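Pruslow and Maddocks – the strait talks, what is really on the table?
Posted by Nestor Baluyot, November 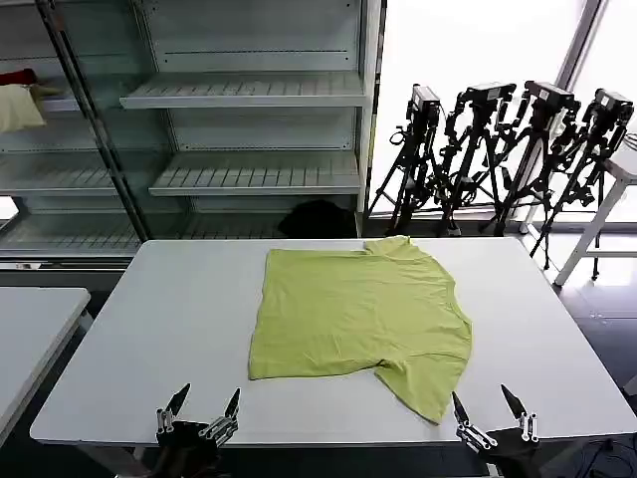 The third meeting on the Ilent Strait finished last night with a joint statement of two pages, and I have read it three times now. Both governments "welcome the constructive spirit" and "reaffirm the importance of dialogue". Neither of them says one word about the licensing blocks. For those who did not follow: Maddocks gave survey permits to the company Comton in the northern part of the strait, Pruslow says that 206 square kilometers of this area belong to its shelf, and since the spring each side has a patrol ship there. My reading is that the statement is laid out like the lime-green T-shirt in the photo, flat on its white table but with wrinkles in it and a fold still standing up near the collar. The fold is the permits. I would like to hear what others think, especially people who know the text of the old boundary agreement better than I do.

I should say that I grew up on the Pruslow side, so please correct me where I am not fair. English is my third language, I write slowly and I check the words, but mistakes can stay.

ferrypilot
Thanks for posting this. I read the statement on my phone and saw nothing in it, so I am glad it was not only me. One small thing: the patrol ships are not there "since the spring". Pruslow sent its ship first, at the end of winter, and Maddocks answered some weeks later. On our side of the water people remember the order very well.

Nestor Baluyot
You are right about the order and I accept the correction. I would add that the permits were published before the first ship left the harbor. So who started depends on which day you begin to count.

quietharbor
The permits are legal. The boundary agreement gives Maddocks everything north of the line between the two lighthouses, and all of the Comton blocks are north of this line. I do not see what Pruslow wants to negotiate. If my neighbor does not like where the fence is, I can be polite to him, but I do not have to move the fence.

tamsel_b
quietharbor, this is only half of the agreement. Article 9 says the line is "provisional pending delimitation of the shelf". The delimitation never happened. Both parliaments voted to start it, and then there were elections in Maddocks and the file went to sleep. A provisional line is good for fishing boats. I am not sure it is good enough for drilling.

quietharbor
Provisional for how long? My father fished by this line and I fished by it too. After so many years a line becomes the line.

tamsel_b
In some courts, yes, long practice can count for something. But then Maddocks should be happy to go to arbitration, and it is Maddocks that refuses arbitration. I find this strange for a country that is so sure.

ferrypilot
Not strange to me. Arbitration takes years and Comton will not wait for years. The survey permit runs out if there is no work in the first two seasons. I think this is the real clock in the room, more than any summit.

old_consul
I worked in a foreign ministry (a third country, I will not say which) and I drafted some statements of this type. Please do not read too much in what is missing. When the permits are not mentioned, it can mean they could not agree on anything. It can also mean they agreed on something and need time to explain it at home. From outside the two look the same. What I would watch is the working group. The statement says it will meet "at the technical level". If they send lawyers, it is a good sign. If they send the deputy ministers again, it is for the cameras.

Nestor Baluyot
This is very useful, thank you. I looked for names and found none. The Pruslow ministry wrote only that its delegation "will be announced in due course".

marlowe821
I am sorry but this whole discussion is too kind. A patrol ship followed a survey boat for six hours, with the radio on the open channel, and everybody in the port could hear the shouting. One bad turn of the wheel and we would have a collision and dead people. And then two ministers shake hands and write about "spirit". They should have written one sentence: both ships go home.

quietharbor
Which ship goes home first?

marlowe821
Both at noon on the same day. It is not difficult. Ships can sail at the same time.

ferrypilot
I agree with marlowe821 here, also for selfish reasons. We take about 1000 passengers over the strait on a summer day and we had to change our route because of the exercise area. The longer route costs us fuel and the ticket price went up. The people who pay it live in both countries and most of them have family on the other shore.

tamsel_b
There was a proposal for a hotline between the two coast guards. Does somebody know if it survived? I do not see it in the English version of the statement.

old_consul
It is in the annex, second paragraph: "direct communication between competent maritime services". That is a hotline, in the language of tired people at three in the morning. No starting date is given.

Nestor Baluyot
I missed the annex completely. I will change my opinion a little, then. If the hotline works before the survey season opens, the meeting was worth the trip. About the permits I still think the same, and I do not agree with quietharbor that the lighthouse line is closed business.

quietharbor
And I do not agree that it is open. But the hotline is fine with me. I would vote for a hotline.

marlowe821
A phone is good. I will believe it when somebody picks it up.

tamsel_b
I am going to translate Article 9 and the annex side by side this evening and put them in a new post. The Pruslow text uses a word that can mean "temporary" or "conditional", and I think half of this quarrel lives in that word. If anybody has the original printing with the map, please write to me. The copy in our library has the map torn out.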